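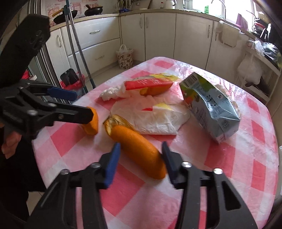 Trenance, the kitchen goods company best known for a dish rack that outlived two of its distributors, will begin selling the Markadon table cloth and crumb set in August. The company makes no promises about the people who eat at your table. It has instead given its attention to what they leave on it: curls of orange peel, a wrapper tucked on top of more peel, a wad of crumpled tissue, all spread over a red, pink and white check that somebody presumably chose because it was cheerful.

The Markadon set includes a wipe-down cover in 4 sizes, a short-bristled brush and a lidded bowl for peel and other scraps. The bowl sits on the table during the meal, within reach of everyone, so that walking to the trash can is no longer available as an excuse.

"We asked households what happens after the fruit is eaten," said Ketsara Wongsuwan, head of product at Trenance. "Most of them said it gets cleared right away. Then we asked to come over."

The company visited 130 homes before settling on the bowl's shape. An earlier version, known in the office as the Miranda, had a narrow neck that looked very nice and would not take half an orange.

"I liked the Miranda," said designer Vichien Somboon. "I still have one. It holds pencils."

The first run of 2,000 sets will be sold through Clerska stores and by mail order. Covers come in 11 patterns, including three checks and a plain gray that testers described as "fine." Replacement brushes are sold separately, as brushes always are.

Press contact: Inna Hrynyshyn, Trenance press office. Samples are available on request and do not need to be returned clean.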